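Praken handheld gripper kit, second look

October 14, 2024

I posted a short note on the Praken kit in May, after one afternoon with it. Since then I have used it for garment work, mostly denim, and some of what I wrote needs correcting.

The kit is sold by Asport as a set of two handheld grippers with chargers, a calibration card and a license for the export software. I paid for the two-unit version. A single unit can be ordered, but folding pants with one hand is a poor use of anyone's time.
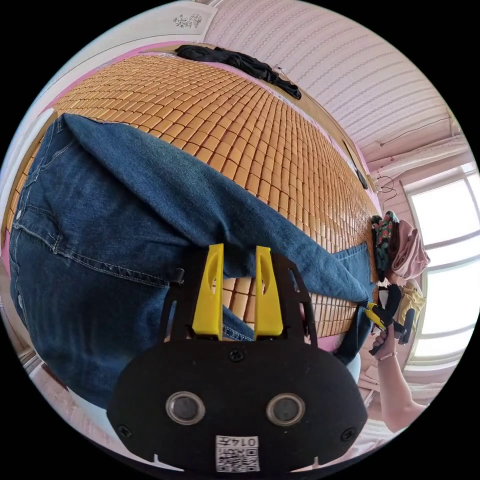

Grip force first. In May I called the fingers weak. Craig Dow pointed out that I had left the trigger travel on the factory setting, and he was right. At full travel the fingers hold a doubled seam well enough to drag a pair of jeans across a bed. Thin cotton is still a problem, as the tips slide over it unless you come in at a low angle.

Weight is acceptable. My wrist gets sore after 28 folds, so I stop there and offload.

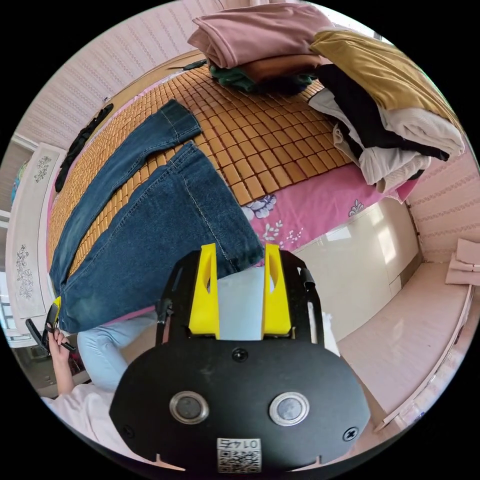 The export software is the weaker half of the product. Version 1532 dropped sync between left and right units if one was switched on much later than the other. Version 2005 was never released to me, and 2205 fixed the fault but renamed every folder. Danica Oravec at Asport support sent a script that puts the old names back — it works, and it should have shipped with the update.

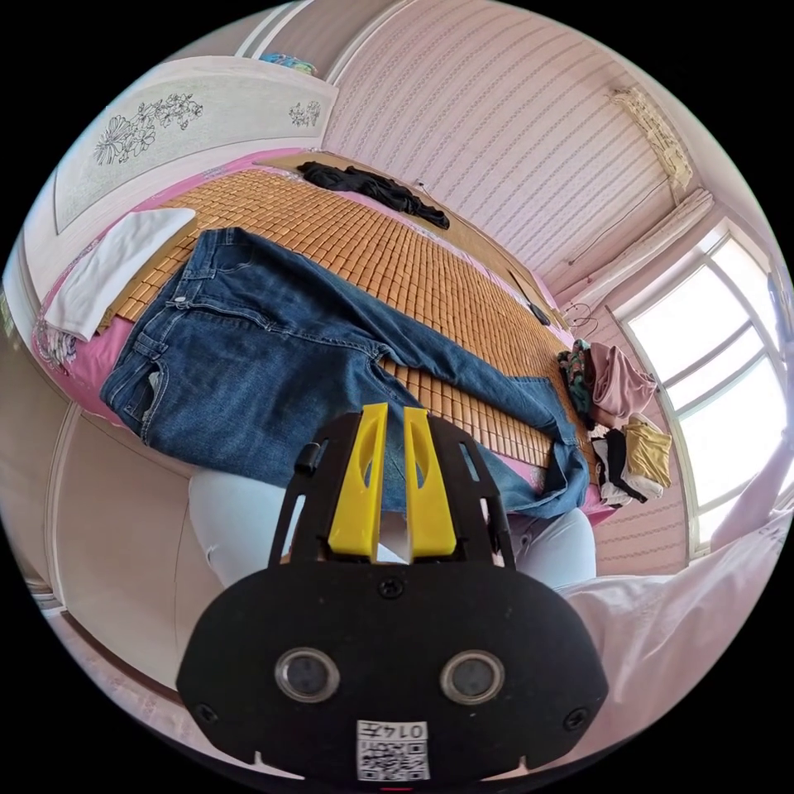 Surface matters more than the manual admits. On a plain sheet, the fabric under the garment gets pinched along with it and the whole layer moves. I now work on a bamboo mat over the sheet, with the jeans laid diagonally across it, and the small tiles give the fingers something firm to press against. The mat does shift if you pull hard toward yourself.

Spare fingers come in pairs only. Mine arrived from the Trukcombe warehouse with the screws bagged separately and no torque figure. Hand tight has been fine so far.
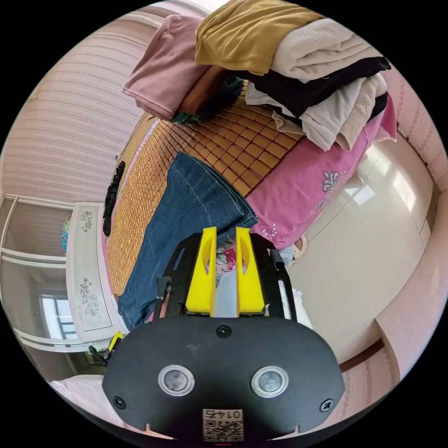 I would still buy the two-unit set. I would skip the extended support plan until the software settles down, and I would order one spare pair of fingers with the kit to save on shipping. Knitwear is next, once I have sorted out the trigger settings for it.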